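Foro Flavesholm > Familia y crianza > Lecturas
Tema: ¿Alguien más ha dejado de organizarles las tardes a los niños?

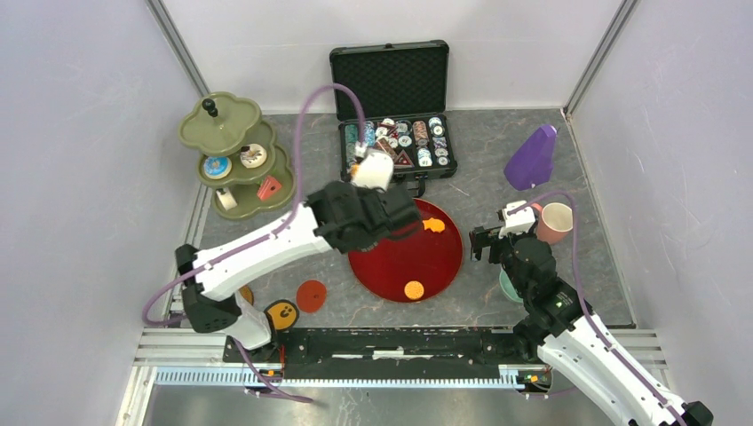 Foto: Kacper Walczak / archivo de Flavesholm

mayu_uchida escribió:
Hola a todos, perdonad el tocho que viene. Llevo desde enero dándole vueltas a una cosa y creo que este es el mejor sitio para soltarla. En la biblioteca de Prurnberg cogí prestado, casi por casualidad (iba a devolver unos cuentos, nada más), un ensayo sobre el aburrimiento en la infancia. La autora defiende que los padres de ahora les llenamos tanto las horas que los críos no aprenden a estar un rato a solas con sus ganas. Me sentí retratada, qué queréis que os diga. Mi hija tiene 9 años y tenía música, natación, inglés y un taller de cerámica al que íbamos las dos corriendo y con la merienda en la mano.
Así que hemos quitado tres cosas y dejado la música, que es la que pidió ella. Las primeras tardes fueron horribles, se tiraba en el sofá y me decía que se aburría cada cinco minutos. Ahora pasa ratos larguísimos escribiendo una especie de periódico del edificio, con noticias de los vecinos y todo. ¿A alguien más le ha dado por ahí? ¿Cómo lo lleváis con los abuelos, que en mi caso lo ven como dejadez?

toivo_t escribió:
¡Bienvenida al club, Mayu! En casa lo hicimos hace un par de años, más por cansancio que por convicción, la verdad. Con los abuelos, paciencia. Mi suegra estuvo meses mandándonos recortes sobre las ventajas del ajedrez y al final le propusimos que le enseñara ella al niño. Se lo pasan en grande los dos y discuten muchísimo.

Lo único que te diría es que aguantes las primeras semanas sin sacar la tableta. A nosotros nos costó horrores, sobre todo a mí, que llegaba a casa molido y con cero ganas de escuchar protestas.

jabari.magesa escribió:
Pues yo voy a llevar un poco la contraria, con todo el cariño. Estos libros me ponen nervioso. Hace una temporada nos decían que había que estimularlos desde la cuna y ahora resulta que los estamos estropeando por apuntarlos a natación. Yo trabajo hasta tarde y las actividades de mis hijos son, además de divertidas, el sitio donde están acompañados hasta que salgo. El aburrimiento creativo está muy bien si hay un adulto en casa a las cuatro y media de la tarde. ¿La autora dice algo de eso? Lo pregunto en serio, porque no lo he leído.

mayu_uchida escribió:
Jabari, tienes toda la razón en lo del adulto en casa, y el libro pasa de puntillas, le dedica un párrafo y ya. Yo teletrabajo a medias y por eso me lo he podido plantear. No quería que sonara a sermón, que además soy la menos indicada: el mes pasado estuve a punto de volver a apuntarla a cerámica un día que tenía una reunión larga.

haruna_h escribió:
Leo siempre y escribo poco, pero hoy me animo. Soy maestra en Plistberg, tengo una clase de 16 niños y lo que veo se parece poco a lo que cuentan los libros de un lado y del otro. Hay críos con la semana entera ocupada que están felices y otros con todas las tardes libres que llegan agotados. Donde sí noto diferencia es en los que han podido opinar. Cuando un niño me cuenta lo que hace por la tarde y me lo cuenta con ganas, casi nunca le pregunto cuántas actividades tiene.
Eso sí, Mayu, lo del periódico del edificio me ha encantado. Si tu hija quiere corresponsales, en mi clase le salen unos cuantos.

toivo_t escribió:
Haruna, a mí lo de opinar me genera dudas. Al mío le preguntamos y eligió fútbol porque iban sus amigos, y a las pocas semanas lloraba en el coche. ¿Hasta dónde les haces caso? Nosotros le pedimos que terminara el trimestre y todavía no sé si hicimos bien.

jabari.magesa escribió:
Yo también le habría pedido que terminara el trimestre. Y lo habría acompañado llorando, que uno tiene su corazoncito. Por cierto, Mayu, pásame el título por privado, que si voy a criticar el libro lo menos que puedo hacer es leerlo. En la librería Hamada me lo suelen pedir si no lo tienen.

mayu_uchida escribió:
¡Enviado! Es cortito, se lee en un par de noches, aunque el capítulo de los veranos se hace cuesta arriba. Haruna, se lo he contado a mi hija y pregunta si los corresponsales cobran. Le he dicho que de momento no y se ha ido a escribir las condiciones.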